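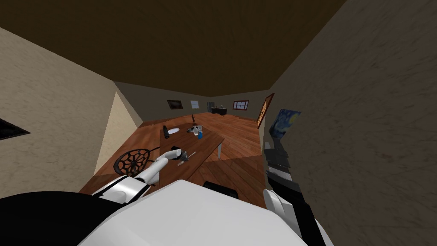

Budgeting for a kitchen and dining room robot: what to plan before you spend

Tips from the Sukell household pages. Last checked 30 Sep 2022.

The price on the quote is the easy part. Most of the money that goes wrong goes on the things around the robot: the floor, the sockets, the spare parts, the table it has to reach across. Work through the points below with a tape measure and a notepad before you ring a supplier.

Write the job list first

Put down the jobs you want done, in the order you want them. Clearing plates, bringing cutlery back to the sink and wiping down are three different jobs and may need different hands on the end of the arm. A plate is wide and flat. A fork lying on wood is thin and hard to get under. Glass needs a light grip, and a tall bottle tips if it is pushed near the top. Ask the supplier about each one by name and get the answers in writing.

If a job comes up less than once a week, leave it off.

Try it on a model of the room

Ask whether the supplier can run your room on a computer before you sign. Godinho, the firm we used in Bastbridge, charges for this and takes the charge off the bill if you go ahead. Give them the real sizes of the table and chairs, and the gap between the table and the nearest wall. Include the clutter. A run done on a bare table says very little about a Tuesday-night sort of table with half the supper things still on it.

Look at where the elbows go as well as the hands. A two-armed machine standing at the end of a table needs room on both sides, and a picture frame on a close wall can be in the way.

Measure these

Height of the table top from the floor.
Distance from where the robot will stand to the far edge of the table.
Width of the narrowest doorway it must go through.
Gap between chairs when they are pushed in, and again when they are left out.
Distance to the nearest socket that is not already in use.

Costa Marinescu is often misquoted on this page, so here it is from Costel himself, who fits these for a living: "Measure to the far edge, then take off a hand's width. If the arm only just gets there, it will not lift anything when it does."

What ours cost

We set aside 2,000 for everything apart from the machine itself, and spent 3,417. The overspend was nearly all electrical work and a second gripper. The socket we had planned to use was behind the fridge, and moving the charging point meant lifting boards. Get the electrician round before you fix the budget.

Buy, hire or wait

Hiring costs more by the month but you find out quickly which jobs you really use it for. Brivness will hire for a minimum of 3 months. Check who pays for collection, and who pays for scratches to the floor.

If you buy, ask for these as separate lines on the quote: the arms, the base, the grippers, delivery, setting up, training, and the yearly service. A single total is no use for comparing one firm with another.

Second-hand is worth a look if the seller still has the service book. Ask how old the battery is and what a new one costs today. Garba Isah at Godinho advises walking away from any used machine that has no spare gripper pads in stock.

Running costs

Gripper pads wear out and want changing when they go shiny. Keep 2 sets in the drawer. Software support often stops being free after the first year, so put the renewal in the plan from the start. Tell your home insurer before delivery and keep their reply with the receipt.

Small savings

Felt pads under the chair legs help them slide back to the same spot.
Plain chair backs are easier for a gripper to take hold of than fancy ones with spokes.
A tray for loose cutlery may save you buying a finer gripper.
Strips of tape on the floor will do for marking the parking place.
February was a quiet month for fitters when we booked, and the labour rate was lower.

Before you sign

Read the part of the contract on returns. Ours allowed the machine to go back only in its original crate, and the crate takes up most of a single garage. Ask for the crate sizes along with the quote.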